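How to Oil a Wooden Counter Without Regretting It by August

A wooden counter is a lovely thing to own for the first four weeks. After that it starts keeping a diary of every coffee cup you have ever set down on it. Oiling won't erase the diary, but it does slow the writing.

I've done the counter in our Gernthorpe kitchen enough times to have made most of the mistakes below personally. The last round was on 8th February, with the windows open, which I do not recommend to anyone who enjoys having fingers.

What you need

Food-safe mineral oil, or a board oil with some wax in it
Sandpaper, 120 and 220 grit
Lint-free rags, more than you think
Dish soap and a plastic scraper
Somewhere else to make dinner

Step 1: Clear it off

Everything goes, including the toaster and the bowl of batteries that may or may not be dead. Work in sections and you will get a visible line where the sections meet, and you will see that line every morning until you move.

Step 2: Wash and wait

Wipe the wood down with a little soap and warm water, scrape off anything crusty, then wipe again with a clean damp rag. Leave it overnight. Oil over damp wood gives you a cloudy patch and a second weekend of work.

Step 3: Sand with the grain

Start with 120 on the stains and go over the whole top with 220. Keep the pressure even. If you lean hard on one ring mark, you will trade a ring for a dip, and soup will find it. Vacuum, then wipe up the dust with a barely damp rag.

Nearly all the wear on a counter is in the strip where you stand and reach from. Expect to spend most of your sanding there, and don't be surprised when the far corners look brand new. 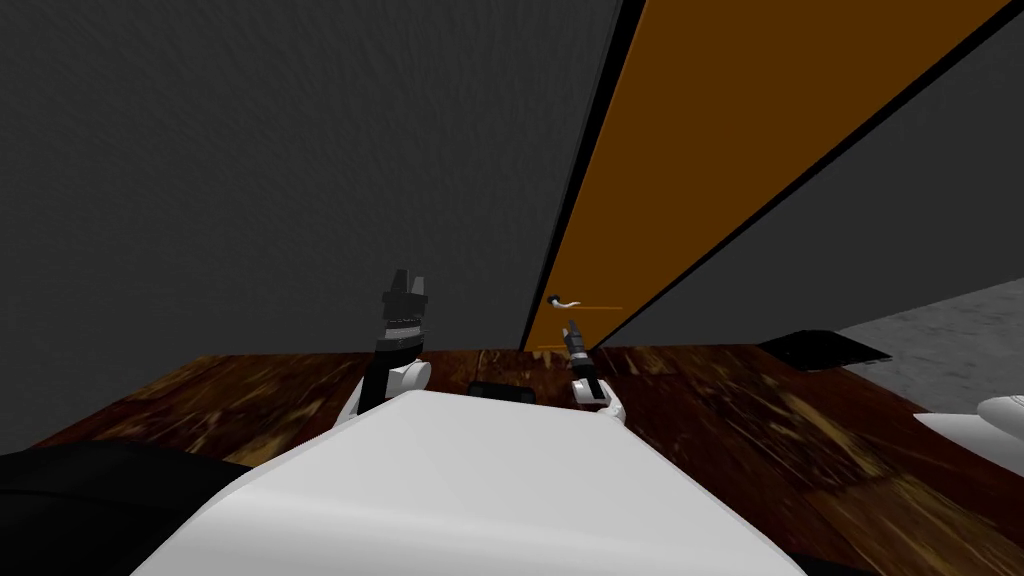 Step 4: Put the oil on

Pour a small puddle and push it around with a rag, along the grain. Do the ends and the edge of the sink cutout too, as those drink the most. Let it sit for 43 minutes if you are me and forgot to look at the clock, or half an hour if you are organized. Wipe off everything that hasn't soaked in.

Step 5: Do it again

Bare wood wants at least three coats, a day apart. If the surface feels sticky, you left too much on. Rub it with a dry rag and some bad language.

If you used a drying oil such as linseed or tung, spread the rags flat outdoors until they are stiff. Balled up in a trash can, they can catch fire on their own.

Keeping it up

Flick some water on the wood once a month. Beads mean you can go sit down. If it soaks in and leaves a dark spot, get the rags out.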